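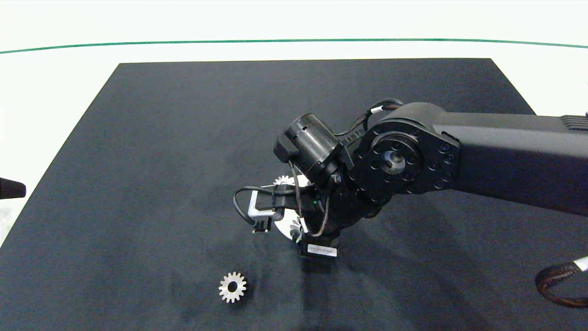 Dark mat on the white table.

I finished tracking my commute for the year, or at least the part of the year when I had one. Since September I've been going in two days a week, and on those days I take the bus from Virnley to Flendbridge. The rest of the time I'm home. I wrote down the fare every time, mostly to see if a monthly pass made any sense. It doesn't. A pass is $60 and I never got close to that in single tickets.

The bus itself is fine. It's the 754, which used to be the 756 until they merged the two routes and dropped the stop by the Noonan building. That was my stop. Now I get off by the post office and walk back along the canal. The walk takes longer than I'd like when it rains, but I've gotten used to it and I sleep better on the days I do it. I bought proper shoes in October, with a real tread, and should have done it sooner.

A few things about the new route, in case anyone else out here is thinking of switching from driving:

The early bus is the reliable one. The one after it waits at the rail crossing most mornings and gets in late. Coming home, it doesn't matter much which one you take.

The driver can't make change. The fare machine takes coins and cards, and the card reader was broken for most of last month, so keep coins in your coat.

Sit on the left going in. The heater on the right side blows straight at your ankles.

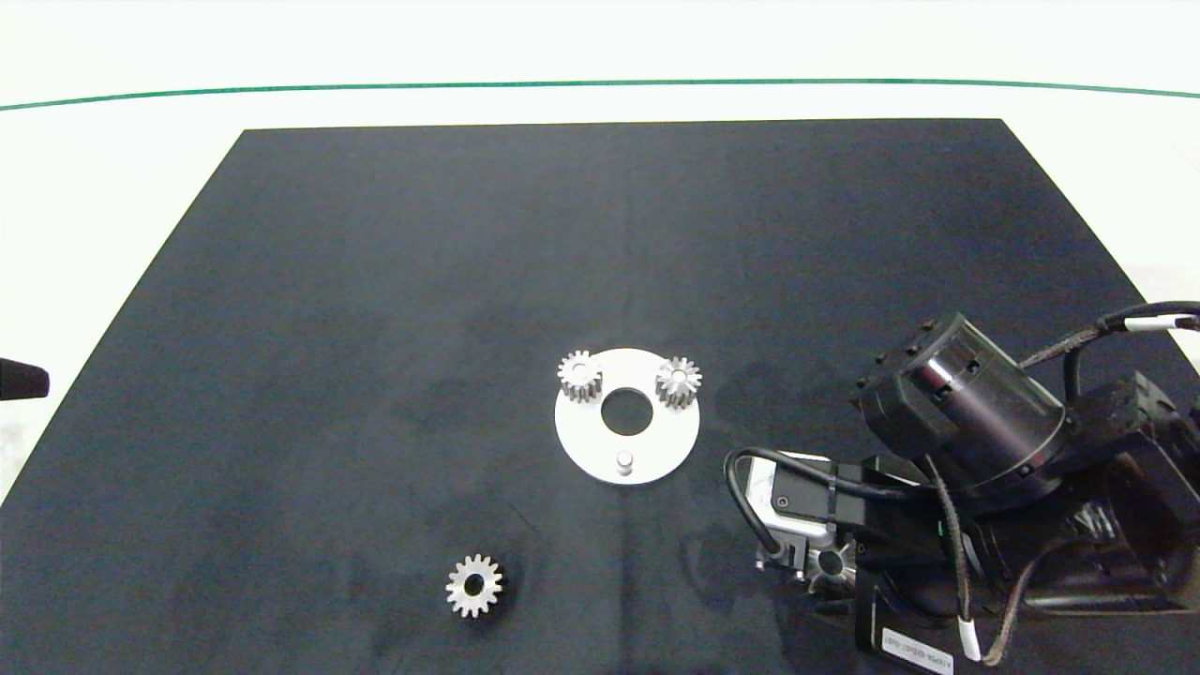
Is it cheaper than driving?
For me it is, by a little over $300 so far. Most of that is parking, because the lot in Flendbridge went to a daily rate and I would have paid it every time. Gas hardly comes into it.

I still have the car and I'm keeping it. There's no bus to the grocery store on this side of Virnley, and the evening service stops before I'd want it to. I drove in twice this fall when I had boxes to carry, and both times I got stuck behind the roadwork by the bridge.

Somebody left a comment on my last post asking about the Prastoseo app for live bus times. I tried it for a week. The times were right in town and wrong out here, and it drained my phone, so I deleted it. The paper timetable in the shelter has been good enough. They put up the winter one on 11/22/20, and the only change I found is that the last bus home leaves a bit earlier.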